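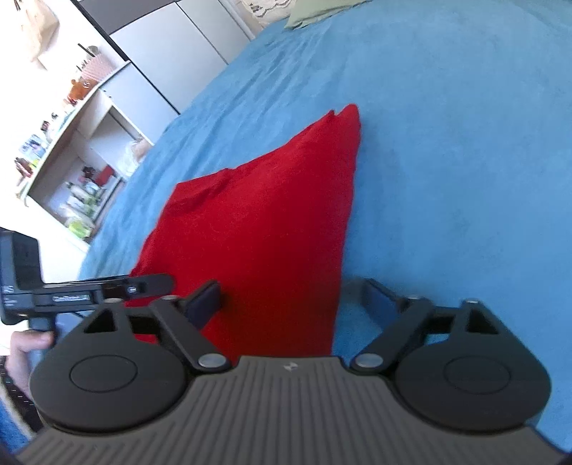 Notes – rumor checking talk, library series

Opening (keep short)
Thank Lamai for the invite. Say who I am, skip the resume. Ask for hands: who has forwarded something about a new law and found out later it was wrong? Raise mine first.

The parking bylaw story
Post from February. Claimed the city would fine people 2,900 dollars for parking a work van at home. Shared 900 times before anyone opened the bylaw. Read the post out loud, slowly, all of it.
Then the actual section. Covers vehicles left on the street for commercial storage. Driveways not mentioned. The 2,900 is the top fine for a repeat offense by a company, different section altogether.
Pause here. Somebody will say "but they could still use it that way." Fair question – take it now, not at the end.

How it got so big
Usis blog ran it first, with a question mark. Next site dropped the question mark. By the third copy it was "city confirms." Radymyr has the timeline, ask him for the clean version, mine has the wrong order on two of them.
Don't get into who runs the blog. Did that last time and lost ten minutes.

What to check
Find the bill or bylaw number. No number, stop there for now.
Has it passed? Proposed, tabled, amended, passed – people mix these up all teh time. Explain tabled, it means opposite things in different countries.
Read the penalty part and then the definitions. Definitions matter more.
Look for who enforces it. Tribunal isn't criminal court, a fine isn't jail.

Where I got it wrong
The school board item. I wrote that the vote was final, it was first reading. Hamidreza caught it, correction went up same day. Tell it straight, dont make it cute.

Group bit
4 handouts, 5 minutes each. Zorica takes the back tables. Hand out the Lultum clipping last, it's the hard one.

Questions
If it goes quiet, ask about group chats and relatives.
Arash needs the room back on time. Leave sign-up sheet by the door.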